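Sorting and Storing Your Small Jewelry: FAQ

Jessie Haldane, Purves Accessory Swap

Same questions keep landing in my inbox so here they all are in one place. Typed fast. If yours isn't on the list, write to me, but read down first please.

What is this page for?

Everyday stuff. Rings, bangles, beaded bracelets, fitness bands, the things that end up on the bathroom shelf. Not fine jewelry, not anything insured. For that go to a proper jeweler.

Do I need to buy a jewelry box?

No. A shallow box works. The lid of a box works too, turned upside down. Low sides are what you want, you see everything and your fingers get in. Deep boxes turn into a pile with the good stuff at the bottom.

What size box?

Big enough that your bulkiest piece lies flat with room left over. Bulkiest piece is nearly always the watch or a bangle. Put those in first and see what's left. If you can't get the rings in without stacking, get a second box.

Does the color of the box matter?

More than you'd think. Pale inside is best. Dark rings show up right away, and clear beads are at least findable. Black velvet looks lovely in a store and eats onyx rings for breakfast. I had a black tray for years and lost the same ring in it over and over.

Outside can be anything. Swirls, logo, who cares.

What do I put underneath?

A cloth. Any cloth, a pillowcase is fine. Rings bounce on a bare tabletop and then roll, and then you're on the floor with a flashlight. On fabric they stay more or less where they land. Flat weave please, not terry. Terry loops catch on clasps.

Patterned or plain cloth?

Plain is easier if you have tiny beads loose. For whole rings a print is OK. I use whatever's clean.

Where should I sort?

A flat surface pushed up to a wall, so there's one less side for things to roll off. Good light. Late morning for me. Not the bed! Everyone does it on the bed. You sit down and it all slides to you.

How do I start if it's all in one heap?

Tip the heap out on the cloth. Big things into the box first, at the back. Then bracelets. Rings last, one at a time, and try each one on as you go. If it doesn't fit any finger it goes in the swap bag. You're allowed one sentimental exception. OK, 3.

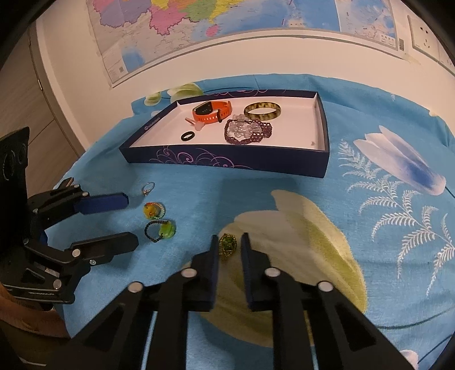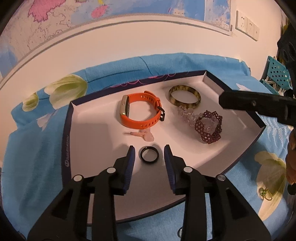
Don't rush the rings. Most people get bored by then and just scoop the lot in, and a month later they're back to a heap. Do the rings with a cup of coffee. Coffee on a different table.

Should bracelets be fastened or open?

Fastened if they have a clasp or buckle. An open strap flops over everything and an open chain ties itself in knots, I swear it does it at night. Stretchy ones just lie as they are. Don't hang stretchy ones on a hook, the elastic goes slack.

Can my fitness band live with the jewelry?

Sure, if you wear it like jewelry. Buckle it into a loop and stand it on its side, takes up less room. Screen facing away from anything with metal edges. Wipe the strap first, sunscreen gets everywhere.

And don't drop rings in the middle of the loop thinking it's clever storage. You grab the band in the morning half asleep and the ring goes with it, and off onto the floor.

Where do I charge it then?

Near a wall socket, seperate from the box. I don't keep a charger cable in with the beads, it snags. Charge it while you shower, then back in the box or on your wrist.

How do I clean seed bead pieces?

Slowly. Barely damp cloth, dab, don't rub. No soaking. The thread is what holds it all together and the thread hates water. Let it dry flat overnight before it goes away. If it's an openwork band (the netted kind) slip a rolled up tissue through the middle while it dries so it keeps its shape.

My beaded ring has gone loose. Can it be saved?

Usually. If the beads are all there, a dab of clear glue on the knot buys you some time. If they've started falling off, stop wearing it, put ring and loose beads in one small envelope, and bring it to mending hour. Þórey Baldursdóttir runs it and she can restring nearly anything with seed beads. She won't do fishing line, don't ask.

What about chunky clear beads?

Easiest of the lot. Warm water, drop of dish soap, soft toothbrush, if they're on elastic or wire. Rinse, pat dry. They pick up hand cream and go cloudy and people think they're ruined. Wash them once before you give up on them. Check for glued parts first, glue and warm water don't mix.

Bangles keep scratching my other things. Help?

Bangles go at one end, up against a side, nothing under them. If it still slides about, fold a strip of felt and wedge it. Mottled or marbled ones hide their own scratches pretty well but they'll still mark a soft resin ring.

Do you recommend dividers?

Not really. People buy dividers with 15 little squares and then own a bangle that fits in none of them. If you want something, cut a strip of card and stand it up across the box. Costs nothing, move it when you want.

If you've already got a divided tray, use it for rings and earrings only.

How many rings can go in one box?

However many lie flat without touching. Touching is how plain polished ones get dull. I don't give out a number, boxes are different, rings are different.

How do I stop losing the little plain ones?

Front of the box. Always the front, always the same spot. Plain bands are the ones people wear most and lose most. Petals and flowers and so on are easier to spot so they can go further back.

Is it OK to keep the box in the bathroom?

Please don't. Steam. Thread rots, elastic gets sticky, cheap metal turns green. Bedroom or hallway. Out of direct sun as well, clear pink beads go yellow on a windowsill. Took one summer with mine.

Should I leave the box open?

Day to day, yes. You'll wear what you can see. If you're going away, lid on, or a clean scarf over the top to keep dust off. If you have a cat, lid on all the time.

Kids want to help. Good idea?

Great idea with the big pieces! Matching, trying on, making a line of rings. Not with under threes and small beads, ever. Do it on the table, count it as an activity, expect it to take all afternoon.

How often should I go through everything?

Twice a year does it. I do mine in November, before the holiday presents come in, then again whenever it gets warm and long sleeves go away. Takes me under an hour now. First time took a weekend.

What goes in the swap bag?

Anything whole that you haven't put on since last time. Doesn't fit, wrong color, came from an aunt. Clean it first please. Clasps closed. Rings threaded on a ribbon or safety pinned together so they don't end up in the seams.

What does NOT go in the swap bag?

Broken things (those go to mending), single earrings, anything with a sharp edge, and fitness bands. We took bands for a while and had to quit, people forgot to unlink them from their phones and then we had to chase them.

Where do I bring it?

Husano Hall, side entrance, same room as the book table. Drop bags in the blue crate by the radiator. Put your name on the bag if you want the bag back. Swap opens at 10 in the morning, mending hour is after lunch.

How many pieces come through?

We had 1,484 at the last one, Þórey kept the tally sheet. Mostly bracelets. Room says it could hold double that but not with the tables we've got.

Do I have to bring something to take something?

No. Nice if you do. If you come empty handed, take a couple of things and maybe bring some back next time.

Can I sell there?

No selling. There's a board by the door, pin a card up if you make things.

I found something of mine in the swap that I never meant to give away!

Happens every time. Tell me what it looks like and if it's still on the table it's yours. If somebody took it home I'll put a note on the board, can't promise more than that. Check the bottom of your bag before you hand it in, and shake out the scarf.

Can I get the sorting sheet to print?

Yes, one page, ask me by email and I'll send it. The old version says to store elastic bracelets on a hook. Ignore that line, I havent fixed it yet.

Questions about beads and thread go to Þórey, everything else to me. I answer in the evening mostly.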